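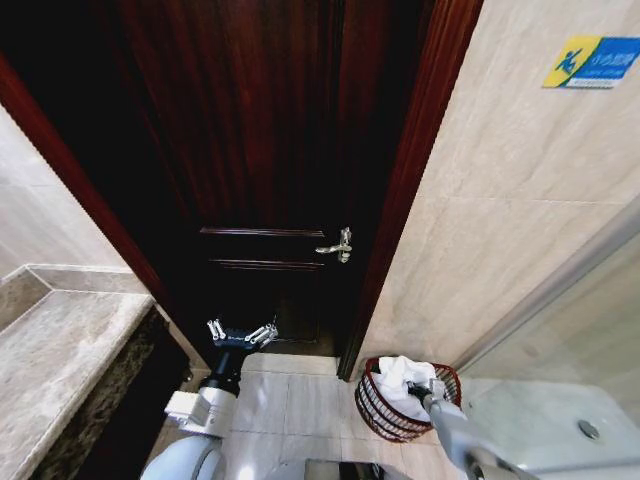
*Trurberg, 19th December*

## 4. Bathroom door: latch and lever

The Prostix leaflet says a lever set needs no attention for 1000 openings. I wouldn't count on it in a room with a shower. Check yours now.

1. Open the door wide and look at the latch. Wipe off any grit with a dry cloth.
2. Press the lever down and let go. It should come back level by itself. A lever that rests at a slight downward angle may have a tired spring, or it may have been fitted that way – compare it with another door before you order parts.
3. Tighten the set screw with the 3 mm hex key. Stop when it's snug.
4. Close the door slowly. If it drifts ajar again, the strike plate needs moving.

**Note:** Jolien Claeys swears by Zuvix spray for sticky latches. I've tried it and can't say it beat plain graphite.

**Caution:** Tile gets slick near a shower tray. A warning sign on the wall won't dry the floor, so mop up before you start.

**Caution:** Keep chrome polish off the wood. The label claims it's safe on gloss finishes. Test it on the top edge first.

Strike plate adjustment is on page 27.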